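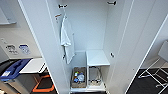 Projet de semestre — Ranger un casier vestiaire
Rapport final, groupe Garkelo
Kelly Rezende, Gebhard Brunner
Rendu le 04/05/2025

1. Point de départ

Vestiaire du bâtiment Tinport. Casiers hauts, blancs, tous pareils. Plaintes récurrentes en février : serviettes en boule au fond, sacs posés sur les chaussures, rien ne sèche. Question du projet : peut-on mieux utiliser le volume sans percer ni acheter de mobilier ? Budget max 30 euros par casier, imposé.

2. Méthode

Questionnaire papier, 71 réponses exploitables (quelques feuilles illisibles, écartées). Puis essais sur un seul casier, toujours le même. On a testé trois organisations, Gebhard chronométrait, Kelly rangeait. Limite de temps fixée à 60 secondes pour vider et remettre.

3. Organisation retenue

Serviette pendue en haut à gauche, le long de la paroi. Elle descend à peu près jusqu'à mi-hauteur, donc le bas reste accessible. Bacs posés au fond, côte à côte — celui de gauche est bas, on attrape ce qu'il y a dedans sans se contorsionner. Étagère à droite laissée vide exprès : c'est là que les gens posent téléphone et clés en arrivant, toutes les réponses ou presque le disent. Si on la remplit d'avance ça déborde au bout de deux jours.

Version B (tout dans un seul grand sac) abandonnée vite. Version C, serviette pliée sur l'étagère : joli mais séche mal, et la pile tombe quand on tire dessus.

4. Autour du casier

Extérieur pas modifié. Surfaces blanches lisses, rainures verticales, aucune inscription sur les panneaux du milieu. Résultat, on se repère mal. Proposition : un numéro à hauteur des yeux, autocollant, rien de plus. Chiffrage demandé à Mellonstead, pas encore de retour au moment d'imprimer. 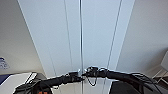 5. Coûts

Total du projet jusqu'à 280 euros, impression des questionnaires comprise. Bacs d'occasion. Tableau détaillé en annexe 2.

6. Ce qui manque

Pas d'essai avec manteau d'hiver. Pas de mesure d'humidité, capteur Grgić réservé par un autre groupe. À refaire aussi avec quelqun de plus petit, les crochets sont hauts.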